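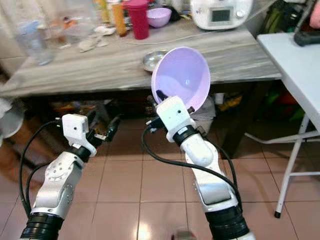
A lavender bowl held up over a marble-patterned table.

2 December 2018 is not a date that means much to comics readers, so I will use the site's own style: December 2, 2018
116 shares | 6 comments

Comics publishers should stop shrinking old strips to fit the shelf

I bought the new paperback of Tagle in May and read it with a magnifying glass. The strip first ran across a full newspaper page in Hatenton, and it was drawn for that size. The paperback is not much bigger than a novel. The lettering has gone to grit, and the night pages, which used to be the best thing in it, are now mostly black.

Plovgate, who publish it, say that readers want books they can carry and afford. I accept the second part. The large hardback of Stivedley cost £100 and only 2,000 copies were printed, so most people who wanted one never got near it. But there is a lot of room between a £100 slab and a book you have to squint at.

Page size is part of how a comic is written. In Tagle the artist often puts a very small figure in one corner and leaves the rest of the page to weather. At full size you find the figure late, after you have taken in the rain. In the paperback you see everything at once, and the page is over in a second. 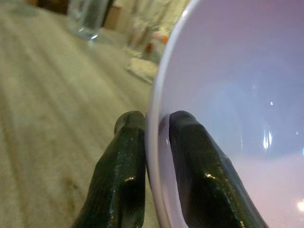
Stivedley suffers less when it is reduced, as it was drawn on a plain grid with few words. I have read it in both forms and would lend anyone the small one. It does lose the margin notes, though, and some of the jokes are in there.

What I would like is simple enough. Print fewer pages per volume and print them larger, in soft covers, on ordinary paper. Leave out the long introduction and the sketches at the back. I would also put the original page size on the copyright page, so that buyers know how much it has been cut down before they pay.

Libraries could help by buying the big editions and letting them go out on loan. My local branch keeps its copy of Stivedley behind the desk, where it can be looked at for an hour if you ask.

We use cookies to improve your visit. By continuing to browse you accept our cookie policy.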